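The Long Life of the Ordinary Cap

My grandfather hung his cap on the same nail for most of his adult life, and when the house was sold the nail stayed behind in the wall. I have the cap. It's a gray wool thing with a lining gone the color of weak tea, and if you put your nose right inside it (I have done this more often than a grown person should admit) there is still a little hair oil in there, and pipe smoke, and something I can only call barn.

I started thinking about caps last November, when I spent the better part of a month in Clelldale, up the valley where the mill used to be. I'd gone to write about the river. But it rained, as it does there, and I kept ducking into doorways, and one of the doorways belonged to Ó Dubhghaill, the hatter's on the main street, and I'm afraid the river never had a chance after that.

The shop opened in 1879, and the date is painted over the door in gold that somebody has touched up with slightly the wrong gold. Inside it's narrow and warm and smells of steam. There is a counter worn into a dip where people lean, a wall of wooden blocks in every head size you could want, and a stove that the whole town seems to drift toward by four in the afternoon. I leaned in the dip with everybody else. I bought a cap on my first visit and then, out of guilt at how long I was staying, a second one.

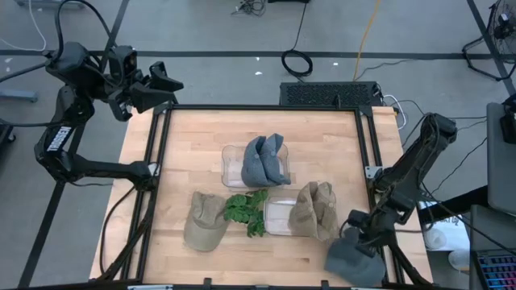

What I learned in that shop is that a cap is a much more complicated article than it looks. The crown can be cut in panels, which is how you get the familiar rounded shape with a button on top where all the points meet, or it can be cut from one big piece and eased down over a block with steam and patience. The button, I was told, is there to cover the untidy spot where the seams come together, and a good maker will cover it in the same cloth as the rest so that you hardly notice it. I've noticed it on every cap I've met since, of course. I stand behind people in line at the grocery store and look at their buttons.

Then there's the brim, or the peak, or the bill, depending on who raised you. The old ones were stiffened with leather or card, and card is what finished off so many good caps, because card and rain don't get along. You'll find a beautiful old cap at a rummage sale, the wool as sound as the day it was woven, and the front will have gone wavy like a potato chip. It can be fixed, and fixing it takes an evening and a fair amount of muttering. You unpick the edge stitching along the underside, slide out what's left of the card, trace its shape onto something better and sew the whole business shut again. My first attempt leaned to the left. I wore it anyway, and leaned a little to the right to make up for it.

I should say something about washing, because it's what people ask me when they find out I've become a person with opinions on this subject. Wool caps mostly want to be left alone. Brush them, air them, hang them somewhere with a breeze. If a bad spot turns up, dab at it with cool water and a bit of mild soap and let the cap dry over a bowl, or over a balloon blown up to the size of your head, a trick I love so much that I've started keeping balloons in the kitchen drawer. Cotton caps are more forgiving. You can dunk those in the sink with a clear conscience, so long as you keep them well away from the dryer, which has ruined more hats than moths ever did.

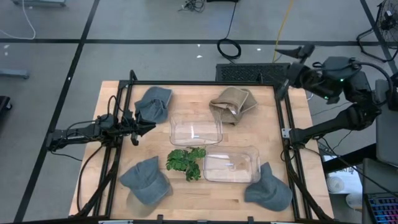

A gray cap at rest on a wooden tabletop.

Storage is where families divide. My mother's people are stackers, one cap inside the next, like paper cups. My father's people are hangers. I grew up between the two camps and developed no principles at all, and my own caps lived for years in a heap on the bench by the back door, where the dog slept on them. The shop in Clelldale takes the hanging side for wool and the stacking side for cotton, and I've come around to that, though I'd add that anything folded ought to be unfolded every so often and given a shake, so the crease doesn't settle in for good.

The other way to keep a cap in shape is to wear it, and I do believe that's the best one. A cap learns a head. There's a stretch at the beginning when it sits up there like a guest who hasn't taken off his coat, and then some damp morning you reach up to adjust it and it doesn't need adjusting.

For the cloth itself you have to go over the hill to Traren, a place with two streets and a chapel, and the weaving shed tucked behind. I took the bus, got off a stop early by mistake, and walked the last stretch along a wall full of ferns. The shed was louder than I'd expected and the people in it were kinder than they needed to be to a stranger dripping on their floor. They showed me a gray that I'd have called plain gray, and then held it by the window, and there was blue in it, and a thread of moss green, and a rusty fleck that turned up every inch or so like a freckle. I've been suspicious of the word "plain" ever since. 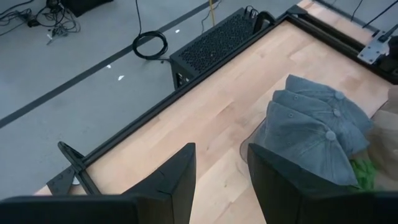
They used to weave a heavier cloth there for a firm called Hasov, which sold work caps to railroad men and farmers and, so the story goes, to anybody who had to be outdoors before breakfast. In its best year it shipped some 2000 of them from the little depot down the road. The depot is a tearoom now. I had a scone there that I still think about, and over the register they'd hung one of the old caps in a box frame, behind glass, and it gave me a pang to see it. It looked so tidy! I wanted to take it out in the weather.

I know there's nothing rare about a cap. You can buy one at a gas station, and I have, on a sunny day with a long drive ahead and my good one left at home on the kitchen chair. It did the job and I've kept it, and it has a faded place on the bill now from a whole summer on the dashboard. My niece borrows it when she mows the lawn. I suspect it will outlast the mower, and I wouldn't be surprised if somebody puts their nose in it one day and smells cut grass.

My grandfather's cap I don't wear very much. It's half a size too small, and the lining won't take many more evenings of my needlework. But on the first really cold morning of the year I put it on to go out for the mail, and I take the long way around by the fence, and I come in again and hang it on a nail I put up for the purpose, at just about the height of the old one. 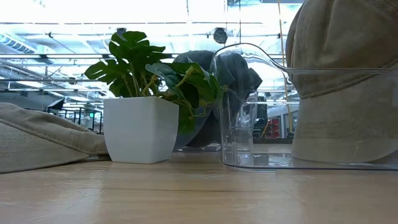 If You Go

Clelldale is easiest by car, though the bus over the hill to Traren is a pleasure if you've got the afternoon to spare and remember which stop you want. Ó Dubhghaill is on the main street, up from the bridge. Bring an old cap along if you have one that needs a new brim. They'll look it over at the counter while you warm up by the stove, and you may be there longer than you planned.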